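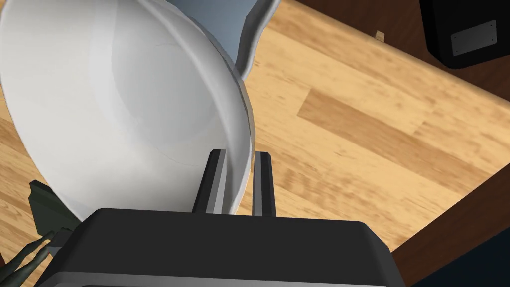
Large bowl in white, smooth on the inside.

Belura Large Bowl

I've been selling bowls out of my little shop in Oltoncombe for 7 years and this is the one I keep taking home with me. I use mine for bread dough, for the giant salad my family expects every September, and (don't judge) for popcorn. It holds enough for all of it!

The Belura comes from a small pottery called Štefanec. They fire it twice, so the glaze comes out hard and glossy and a metal whisk won't leave gray marks all over it. I've dropped a wooden spoon in mine more times than I can say and there isn't a chip on it yet.

Item number: 508
Weight: 601 grams
Colors: white only for now
Dishwasher: yes, bottom rack
Microwave: yes
Oven: no, please don't

A few people have written to ask if it nests with the Beradside mixing set. It does — the Beradside medium and small both sit inside it, though the small one rattles a bit if you slam the cupboard like I do.

Shipping takes some 3 days once I've packed it. Orders in before noon go out that afternoon. If yours shows up broken, send me a quick photo of the box and the pieces and I'll mail you another one. I don't do gift wrap, but I'm happy to tuck in a handwritten note if you leave the words at checkout.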